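TX204 Textile Care and Maintenance
Handout 7: Water, detergent and the domestic wash

Read before the Wednesday practical. Bring the fibre identification sheet from Handout 3.

1. Scope

Earlier handouts dealt with fibre structure and dyeing. The present one covers the washing of finished garments at home: what the water does, what the detergent does, and how the two depend on load, temperature and mechanical action. Dry cleaning is left to Handout 9. Stain removal by hand is mentioned only where it affects the main wash.

2. Types of soil

Soil on clothing falls into groups that behave differently in water. Salts and sugars dissolve readily and come away in the first few minutes of a wash. Sebum, cooking fat and cosmetics do not dissolve and must be emulsified. Clay, soot and other particles are held in the yarn by small forces and by any fat that surrounds them; removing the fat often frees the particle. Proteins such as blood, egg and milk are soluble when fresh but set when heated, which is why a cold soak comes first. Tannins from tea, wine and fruit are coloured compounds and generally need bleaching.

Most worn garments carry a mixture. A collar, for example, holds sebum, skin flakes and dust in layers.

3. Water hardness

Hardness is caused mainly by dissolved calcium and magnesium. It matters in washing for two reasons. First, soap reacts with these metals to form an insoluble scum that settles on cloth and leaves it grey and stiff. Second, synthetic surfactants, although much less affected, still lose some of their power, and mineral deposits build up on the heating element.

Powders therefore contain a builder, commonly a zeolite or sodium carbonate, which binds or removes the metals. Liquids usually contain less builder. In a hard water area the dose should be raised as the packet directs; a low dose in hard water is a common cause of dull white cotton.

4. Surfactants

A surfactant molecule has one end that is attracted to water and one that is attracted to oil. Above a certain concentration the molecules gather into clusters called micelles, which hold oil in their centres. The surfactant also lowers the surface tension of the water so that it wets the fibre more quickly.

Anionic types carry a negative charge and are good at lifting particles, because both cloth and particle take on the same charge and repel one another. Non-ionic types carry no charge, work well on fats at low temperature and produce little foam. Most household products combine the two. Cationic types belong in fabric conditioner. If they meet the anionic detergent in the main wash each cancels part of the other – the reason conditioner is released in the final rinse.

Foam is a poor guide to cleaning. In a front-loading machine too much foam cushions the fall of the load and reduces mechanical action.

5. Enzymes and bleach

Proteases act on protein, amylases on starch and lipases on fats. Cellulases trim loose fibre ends from cotton and reduce pilling. Many work well at 30 °C, and most are destroyed in very hot water. Protease should be kept off wool and silk, which are themselves proteins.

Oxygen bleach is found in powders and tablets but rarely in liquids, where it is hard to keep stable. It is slow below 40 °C unless an activator is present. Chlorine bleach acts at low temperature but attacks wool, silk and elastane and strips many dyes.

6. The four factors

Cleaning results from chemistry, temperature, time and mechanical action. If one is reduced, another must be increased to keep the same result. A cool programme usually runs longer for this reason. A quick programme at low temperature has little to draw on and suits lightly soiled items only.

Mechanical action depends on the space left in the drum. Garments need to be lifted and dropped. An overfilled drum turns as a single mass, and the cloth in the middle receives little fresh liquor. Cottons may fill most of the drum; synthetics should fill half; wool and delicates a third. Sort by fibre and colour before loading, close zips, and open out anything that has been rolled or bunched.
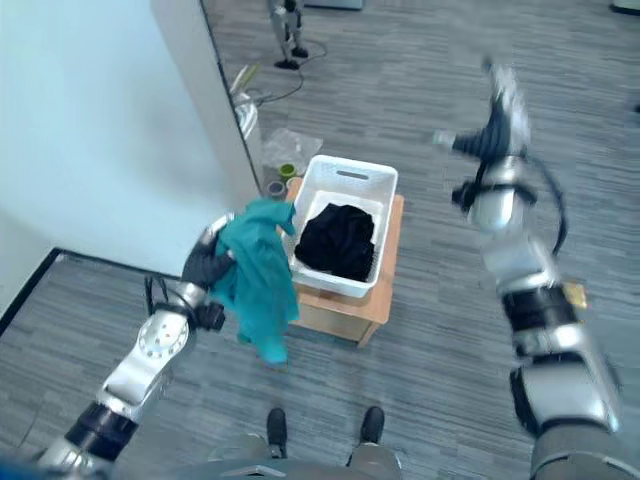
Why does a crowded load often come out with white streaks on dark clothes?
The powder has not been carried away. With too little free water moving through the load, undissolved builder and particles lodge in the folds and remain there through the rinses. A smaller load or an extra rinse normally cures the fault.

7. Rinsing and spinning

Each rinse dilutes what is left in the cloth. Several small rinses remove more residue than a single large one using the same total volume. Spinning between rinses improves the result further, as less of the old liquor is carried forward.

Final spin speed controls how much water goes to the dryer or the line. Robust cotton will stand a fast spin. Viscose is weak when wet and should be spun slowly. Wool felts under heat and agitation, and a short spin does it less harm than wringing by hand.

8. For the practical

Wash two matched cotton swatches, one in soft water and one in hard, at the same dose. Dry flat. Record handle, colour and any deposit on the sheet provided, and keep the swatches for Handout 8.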